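Notes on Collecting Demonstrations by Hand: The Drurkis Room, Month Four

The following is a personal account and does not represent the position of Trindmont, where I am employed.
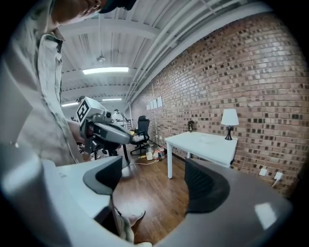
Background

The Alemayehu project began its hand-held collection phase in April. Its purpose is to obtain a body of demonstrations from which a two-handed policy can be trained. Demonstrators perform each task with a pair of grippers held in the hands, and the arms are not involved until evaluation. Before that phase we relied on remote control through a leader-follower station, and I was responsible for the operator schedule. I have been asked by several readers to compare the two methods, and I have now spent enough hours with both to attempt it.

The target for the first phase was 2000 accepted demonstrations across 31 tasks. The tasks are household ones for the most part: folding, sorting, opening containers, moving objects from one surface to another.

Remote control and its limits

I do not wish to speak poorly of the remote station. It records exactly what the arm did, and when an operator completes a task there is no doubt that the arm is capable of it. For insertion tasks in particular I continue to recommend it.

The difficulty is pace. An operator at the station feels very little of the contact and tends to stop before each grasp to check the alignment. Those pauses are present in the data, and the trained policy reproduces them. Our first towel-folding policy waited above the corner of the cloth for so long that visitors assumed it had failed. Olanrewaju Ezeani, who trained that policy, kept the recording and still shows it to new staff.

Working with the grippers

With the grippers in hand, a person can feel the resistance of a lid or the weight of a bottle and will respond to it without pausing. Most new demonstrators are comfortable within a morning. The adjustment takes place mainly in the wrists. People are accustomed to turning the hand a great deal, and many of those turns are ones the arm cannot follow. We ask demonstrators to step and turn with the body where they can and to leave the wrist in reserve.

Two matters required more attention than we had planned for.

The first was tracking. Each gripper carries its own camera, and its position is estimated from what that camera sees of the room. A plain wall close to the lens gives the software very little to work with. Brick has been kinder to us than painted board, and the sessions at Drurkis have a noticeably lower rejection rate than those in our old space. Quick turns are still a problem. We lost 59 demonstrations of a single sorting task to one habit, a fast swing from the table to the bin, before anyone reviewed the trajectories.

The second was the opening position. Every session starts with a short mapping pass, in which the demonstrator moves the grippers slowly through the working area. When this is hurried, the two hands do not agree on where they are relative to each other, and the error is not visible in the video. It appears only when the trajectories are plotted. We now plot the first demonstration of each session before recording a second one.

Review

Somkiat Srisuk manages our review queue in Trulotura, the annotation tool we adopted in the spring. A demonstration is accepted if the task is complete, tracking is continuous, and both gripper widths have been read correctly throughout. Reviewers were at first rejecting any attempt that contained a fumble. I asked that this be changed. A dropped sponge that is picked up again within the same attempt is useful material -- the policy will drop things as well, and it should have seen a recovery.

Fatigue

The grippers are not heavy, but the forearm disagrees after an hour. Sessions are now limited to 4 blocks a day, with a change of task between blocks. On Friday afternoons we do review only. Acceptance rates improved once this was in place, and complaints about sore thumbs have mostly ceased.

Remaining work

The drawer tasks are behind schedule. The narrow handles fall between the fingertip pads in a way that reads as fully closed, and the width estimate cannot be trusted there. Olanrewaju has proposed a thicker pad -- I would prefer to change the handles. We will try both next month and I will report the figures when I have them.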